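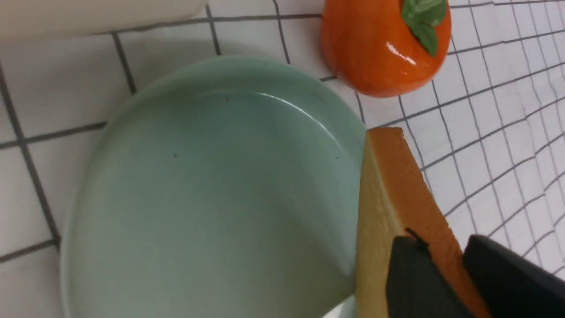 The wiping bench at Tadside, with the green plate

About us

Hello, and thanks for clicking through to the bit of the website that everyone skips! I'm Romain Maillard and I run Tadside, a small workshop that teaches robot arms to do kitchen chores. We do plates, worktops, putting things back where they came from, that sort of thing. Our customers are mostly care homes and canteens who want a hand with the washing-up, and most of our working day goes on sponges. I never thought I'd have so many opinions about sponges.

Most firms use this page to tell you how well it's all going. I'd like to tell you about the time it went wrong, as people do ask, and it's the reason we work the way we do now.

It was a Thursday in January, getting on for teatime. We had our second arm (we call it Mumell, the first one is Kang) on a long wiping run: pick up the block, press it to the plate, wipe, put it down, start again. It had got through 1,262 wipes without any bother and we'd all stopped watching, which was the first mistake. On the next one the grip slipped a bit. The block turned in the fingers, the arm felt less push coming back than it wanted, and so it did exactly what we'd told it to do and pushed harder. And harder! The plate shot off the bench, hit the leg of a stool and went everywhere. A piece caught me on the shin. Two stitches, a ruined pair of trousers and a very quiet drive home.

The stop button worked perfectly well, I should say. It was on the far wall, next to the kettle, and I was at the other end of the room with my arms full of tea towels. That was my fault, I'd put it there myself when we moved in.

So we shut both arms down for three weeks and went through the lot. The force limit was set for the arm as a whole and took no notice of what the fingers were holding, so a slipping block looked the same to it as a stubborn stain. We wrote a new check, which we call Privon, and it watches the grip and the push together. If the two stop agreeing, the arm lets its force drop and waits for a person to come over. It doesn't get to have another go by itself. We also moved the stop button to the front of the bench and put another by the door, and whoever starts a run now stays with it (yes, even me, even at lunchtime).

We've logged 2,135 wipes on Mumell with the new check in place. It has stopped itself a fair few times, and some of those stops were over nothing at all, a crumb or a bit of dried egg. It's slower than it used to be and one customer has grumbled about that. I'd still sooner have it this way, and my shin agrees.

If you're thinking of working with us, do come and have a look round. Ask to see the fault book, it lives on the shelf over the sink and anyone can read it, including the January pages. Closed shoes, please, and long trousers. We'll put the kettle on.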